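Sheet folding demos with hand-held grippers, when to start and stop recording?
Posted by Girov in Teaching by Demonstration

We're recording bed-making demos with hand-held grippers, two yellow fingers on each. The task is picking up a crumpled sheet on a bed and folding it. We have 825 episodes so far and the policy still lets go of the cloth early. Should the recording start before the fingers touch the fabric, or once it's gripped? 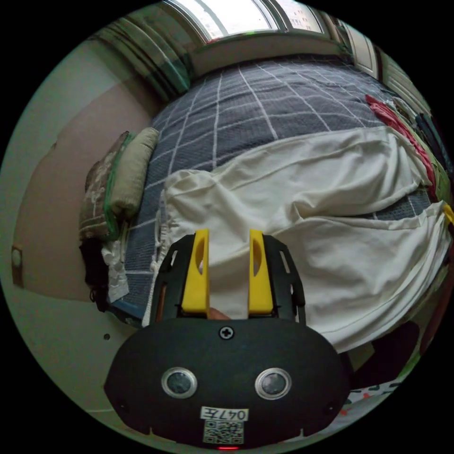 I've been starting at first contact to keep the files short. The goal was 1,000 episodes by August and I'd like to know before I record the rest.

3 replies

Plulus
Start before contact. The policy has to learn the approach too, and with a loose sheet most of the work is choosing where to grab. I leave a second or two at both ends.

Also check your finger widths in the log. If people open the fingers a little while moving, the policy copies it.
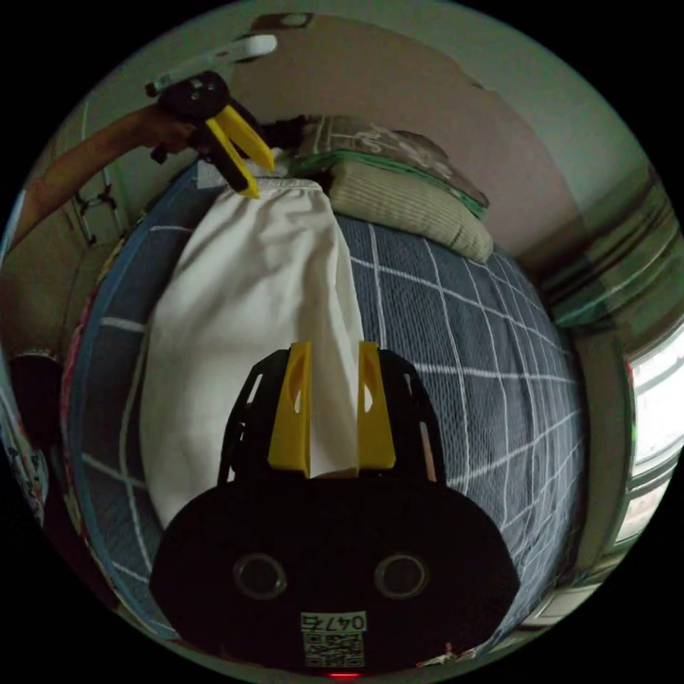 With two grippers on one cloth, agree on who lets go first and keep it the same in every episode. We mixed the order in our first batch and had to drop most of it.

Mandagi
just record more. we had 2,000 for towels

Girov
Thanks Plulus. The release order is mixed in ours too. I'll sort the old ones before recording again.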